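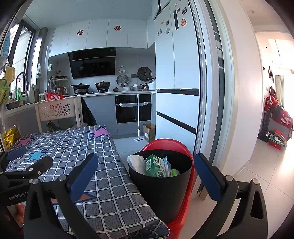 Affordable for whom, again?

03/10/2024

The city put out its press release for the Masson site last week and I have now read it four times, which is three more than it deserves. In case you missed it: the old bus depot on the north side is going to become 94 apartments, all of them "affordable," built by a company called Clorkeo with a loan from the city and a long tax break from the county. There was a drawing of the courtyard with a lot of young trees in it. There are always trees in the drawing. I've lived here long enough to remember the drawing for Pidis Court, and Pidis Court has a parking lot and a bike rack.

I want to be fair about this. We need housing. My rent has gone up every year I've been in this apartment, and the couple upstairs moved two counties over in the fall when theirs went up by more than mine did. If somebody builds 94 homes on a piece of cracked asphalt, I'm for it. I wrote to my council member to say I was for it. I got back a form letter thanking me for my concern about parking.

What I'm sceptical of is the word. So I went and got the term sheet, which is on the city's website if you're willing to click through the planning department's calendar and open an attachment with no title. It's 31 pages shorter than I feared and it has one table that matters.

The table splits the building up by area median income. If you haven't run into this before, the federal government works out what a middle-of-the-pack household in the region earns, and then everything gets priced as a share of that. Apartments "at 50 percent" are for people earning half the median, and so on up. The trouble is the word "region." Ours takes in the lake suburbs, where the houses have gates. Their incomes go into the same pot as ours and the number that comes out doesn't look like anybody on my street.

At the Masson building, 8 apartments are set at 30 percent. Eight. Those are the ones a home health aide or a retired person living on Social Security could hope to get. Most of the rest are at 80 percent, and I looked up what that means in rent for a one-bedroom and then went and looked at the listings near me. You can find a one-bedroom today, with no city money in it, for less. It won't be new and the kitchen won't be nice, but it exists and you can go see it.

So what did we pay for? I'd like somebody to answer that in a sentence. The answer I heard at the library meeting was that the rents are "restricted," meaning they can't go up with the market. Fine, that's worth something. But they can go up with the median, and the median has been going up too, and if the lake people have a good year then the restricted rent goes up along with the stock portfolios. A woman behind me asked whether there was a cap on the yearly increase and was told this was a great question.

The other thing I went looking for was the end date. These deals run out. Pidis Court was the success story when I moved here, and its agreement lapsed a few years ago, and the owner did what owners do. I don't even blame them much, it was right there in the paperwork. For Masson the restriction lasts as long as the loan does, unless the loan is paid off early, in which case there's a paragraph I have read over and over and still can't make sense of. I think it says the city "may" ask for the restriction to continue. I've signed enough leases to be nervous about "may."

Then there's the lottery. You don't apply for one of these apartments, you apply for a chance at applying for one. It'll be run through Natska, the online portal the city switched to, and I can tell you how that goes because I tried it for Pidis back when there were still openings. You make an account, you upload your pay stubs, it times out, you upload them again. You get a number. Mine was over 900. A good while later I got an email saying my documents were out of date and my place in line had been closed, and would I like to take a short survey.

The press release says the portal has "served 1,000 households." I would love to know what served means. I'm pretty sure I'm one of the thousand.

To give credit where I can, the building itself seems decent. It's near the bus, which is more than they usually manage. There are some three-bedroom units, and hardly anyone builds those anymore. The laundry is on each floor instead of in a basement. Clorkeo has put up two other buildings in the state and I couldn't find much bad about either one apart from the elevators – people do complain about the elevators.

And I know the reply to all this, I've had it from friends: it's better than a bus depot, and if you fight over every project you get no projects. I'm not fighting it. I'd vote for it tomorrow if they let me. I'd just like more than eight of the cheap ones, a yearly cap with a number attached, and that "may" changed to a "shall." None of those is a wild demand. The second one would take somebody an afternoon.

The council votes in April. Written comments go to the clerk's office and have to have your street address on them or they get set aside, which I learned the hard way last year over the crosswalk. The term sheet is under "Attachments," the fifth one down. Skip to the table.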